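I got to Werau with a bag of clubs I hadn't touched since April and a promise to my editor that I'd play four rounds in four days. I'm a 22 handicap on a good day. I've written plenty about college teams and kids who hit it 300 yards without breathing hard, and I wanted to find out what happens when a regular person enters a proper stroke-play tournament, with a scorecard that somebody else signs.

The event is the Rainer Open, which sounds much grander than it is. Anyone with a handicap card can enter. The course sits on a slope above town, and the first thing you learn is that every putt runs toward the valley, even the ones that look like they're climbing. I learned this four times on the opening green. 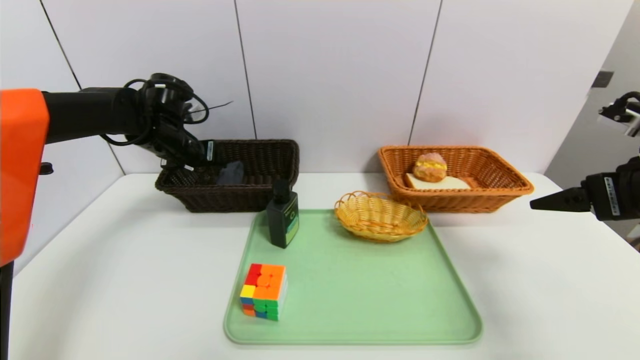

**GOLF / AMATEUR GAME**

Let me tell you about that first round. I'd slept badly, I'd eaten half a banana, and I was in the second group out, so there was a crowd at the tee (all right, it was mostly other players waiting their turn, but they were looking at me!). I topped my drive. It rolled maybe as far as the ladies in the group behind could have thrown it. Then I hit a five iron so clean that I giggled out loud, and then I four-putted. That was pretty much my whole week on one hole.

I went out in 49 and came home in 52. My playing partners were a retired couple from Flakville who've entered together every year for ages, and they were the best company I could've asked for. She hits everything dead straight and not very far. He hits everything very far. Between them they found most of my balls.

The second day was wet and slow. We stood on the sixth tee so long that I ate both sandwiches before ten o'clock, and I was starving by the turn. But I played better! Rain makes me swing easier, I think, or maybe I'd just given up worrying. I made my only birdie of the tournament on the short eleventh, where I hit a nine iron that pitched past the flag and came all the way back down the slope to tap-in distance. I'd love to say I planned it.

The cut is the part I'd been dreading. The Rainer keeps the low 60 players for the last two rounds and sends everyone else off to a nine-hole scramble on the Lisosetti course across the river. I sat on the clubhouse steps with my shoes off, refreshing the scores on my phone, going from 58th to 60th and back again as the late groups came in. The last card went up a little after seven.

I finished 61st.

One shot! I went through all of it at dinner — the topped drive, the four-putt, a silly penalty when I hit my provisional without announcing it. Everybody at the table had a shot like that to tell me about. The couple from Flakville both made it, by the way, her by a mile.

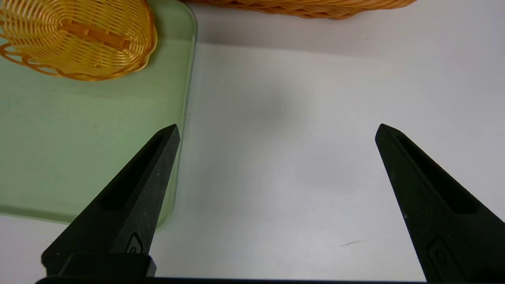

## Across the river

I sulked until breakfast, and then I went to play the scramble, and I'm so glad I did. Lisosetti is a scruffy little nine-holer with one bunker and a par three that plays straight over the road. You ring a bell before you hit so the cars know. There were 40 of us over there, all cut, all a bit giddy, and no one cared in the least what they shot.

My team was me, two brothers who argued about every single line, and a teenager who'd missed the cut by a dozen and had a lovely short game. We used her chips on nearly every hole. We used one of my drives, on the eighth, and I've thought about it most days since. We came third and won a sleeve of balls each, and I've already put two of mine in a pond back home.

On the last afternoon I walked back over to watch the finish at the main course. There were over 900 people around the eighteenth green, which is a lot for a town the size of Werau, and they clapped for every group, including the ones who were twenty shots behind. The winner got up and down from the back bank and then hugged her caddie so hard that his hat fell off.

## If you want to play

Entries for next year open in the spring, and you'll need a current handicap card. Stay in the old part of town if you can, where you can walk to the first tee. Bring a waterproof jacket and more sandwiches than you think you need. And practice your lag putting on a slope, any slope — I've been using my driveway.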